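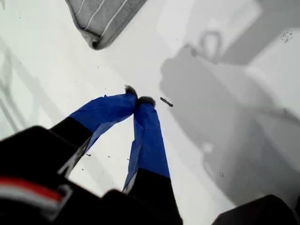
Clandberg Opens Its Packing Room to Outside Users

Clandberg's packing room in Midtbø was refitted in February and is now available to small producers in the district who have no suitable work surface of their own. The supervisor of the room, who has managed it from the beginning, spoke to the newsletter about the white tables, the daily routine and the first weeks of shared use.

The choice of white surfaces was made early. "We had dark benches before, and small parts vanished on them," the supervisor said. "On white you see a loose thread or a crumb of foam right away. You also see every mark, and some of our users were not happy about that at first."

Each table is 60 inches long and is cleared completely at the end of a session. Users may leave sealed cartons on the shelving by the door, but nothing may remain on the tabletops overnight. According to the supervisor, this rule caused more discussion than any other. "People want to leave a job half done and come back to it. I understand that. The next person still needs the table."

The room handled 335 orders in its first weeks, most of them for Skimadetti, a maker of sewing kits and buttons. Bornex, which supplies the cartons, delivers them flat in lots of 1,000. The supervisor would prefer smaller deliveries - the storeroom is narrow - but the present contract runs until the end of the year.

Asked about cleaning, the supervisor described a short procedure. The surface is brushed first, then wiped with a damp cloth and left to dry. "Tape residue is the real trouble. We used to scrape it, and we scratched two tables that way. Now we use warm water and patience."

Sessions are booked in blocks of 30 minutes. Users bring their own tape and labels, while scissors, scales and brushes are provided and must be returned to the drawer under the scale. Applications for the next period are being accepted at the front office, and new users are asked to attend a short introduction before their first booking.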